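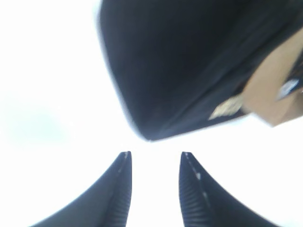 Wrist cam demos – trim the idle bits or leave em in?

ribbed_tip
Posted Monday, February 20, 2023

Quick one before I burn another week on this. We're at 236 demos on the pick task, wrist cam only, goal is 980 before we train anything serious. Small shop (Ilwood), two operators, one is me.

Question is what to do with the dead time. Start of every episode there's a stretch where the fingers are open and just sitting there, operator is getting settled. Same at the end. I've been cutting it by hand and it's killing me. 4 or 5 min per episode sometimes, scrubbing back and forth.

Do you trim? Auto trim? Leave it? Our first test run on untrimmed stuff gave us a policy that hovers. Just hovers. Opens, hangs there, never commits. Pretty sure it's the dead time but my coworker says its the lighting.

Black fingers, ribbed inside faces, white background most of the time. If that matters.

hegazy_bench
Trim. Always. If a third of your frames say "do nothing" then the model learns do nothing. We had the same hover on our first set, went away when we cut everything before first motion.

Don't do it by hand though. Threshold on joint velocity, keep a half second of padding both sides, done. Took me an afternoon.

Elfriede Wyss
I would not throw it away so fast. Cut it from the training copy, fine. Keep the raw files. We deleted ours and then wanted to train a "ready or not" classifier three months later and had to record all of it over. Disk is cheap.

Also hovering has other causes. What does your action look like, absolute or delta? With delta the idle frames are all zeros and yes that hurts a lot. With absolute it hurts less.

ribbed_tip
Delta. So, yeah. Zeros everywhere.

Raw files are on a NAS, nothing deleted yet. Good to know.

oddlots
Going to disagree with hegazy a little. A velocity threshold eats the pauses in the MIDDLE too if you're not careful, and those can matter. Operator slows down right before closing on something, thats the hard part of the task, thats what you want the model to see. Only trim the ends.

And look at your exposure. Your coworker isn't crazy. If the background blows out to pure white the model has nothing to judge height from. Wrist cam, no second view, white on white... what's it supposed to go by?

hegazy_bench
I said before first motion. Ends only. Read it again :)

oddlots
fair, I skimmed

Hayley Treloar
Coming from the other side, I operate, I don't train. 200 episodes a week at Restberg when things go well. Please for the love of god give your operators a start button. A pedal, a key, whatever. We used to have recording kick in the second the arm powered up and half of what we saved was people moving around near the gripper. Now nothing records until I press. Trimming went from hours to nearly nothing.

ribbed_tip
Ugh. We record from power up. Yes. Caps and faces at the front of episodes, all of it.

Hayley Treloar
Then also check who signed what, if faces are in there. Ours get a consent form and anything with a face gets flagged before it goes to outside labelers. Boring but do it now and not at episode 900.

ribbed_tip
Hm. Hadn't thought about the labelers. Ok adding that.

Here's what I'm going to try this week, shout if dumb:

1. Pedal to start and stop. Ordering one today.

2. Exposure locked, a notch or two down from where it is. Going by the wrist view, fingers open over the white surface, big black thing upper left and the tips pointing up at it. There's faint shading on the white and a few little dark specks over by the right finger, so it's not totaly hopeless there. Want more of that in every episode. 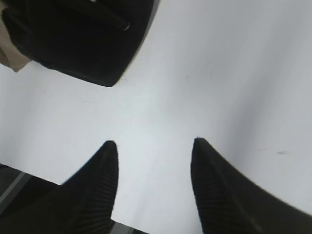 3. Trim ends only, velocity threshold, half second padding. Raw stays on the NAS.

4. Face flag as a column in the episode sheet. Operator fills it in right after, not me at 6pm on a Friday.

5. Retrain on the same 236, trimmed. Same seed. See if the hover goes away before we change anything else.

Elfriede Wyss
5 should be before 2. If you change exposure and trimming in the same week you will mix them up and argue with your coworker forever.

ribbed_tip
They're the same 236 episodes either way, exposure only changes the new ones

Elfriede Wyss
Yes but then you have 236 at one exposure and 744 at another. Is that what you want?

ribbed_tip
...no

oddlots
Eh. I'd take the mix. A bit of variety in brightness is free augmentation. Our big set is 2797 episodes with three different exposure settings and it's the most robust thing we have.

Elfriede Wyss
Three settings spread evenly, or three settings one after another? If the later ones also have better operators, you don't know what helped.

oddlots
one after another. ok. point taken, still works tho

hegazy_bench
Background texture is the other thing. Black objects with black fingers on plain white, the tips and the object run together the moment they touch. Tape a couple of colored marks down. Ugly, helps. Or put a gray mat down for half the episodes.

Hayley Treloar
Please no tape, it peels and then I'm the one picking it off the fingers. Mat is fine.

ribbed_tip
Mat it is. Order is now: trim, retrain, look, THEN exposure, then mat. Pedal whenever it shows up.

Will post the numbers when the retrain is done. Box is busy till Thursday so don't hold your breath.

hegazy_bench
Post the loss curve for the gripper channel separately if you can. Ours looked fine overall and was garbage on open/close.

ribbed_tip
will do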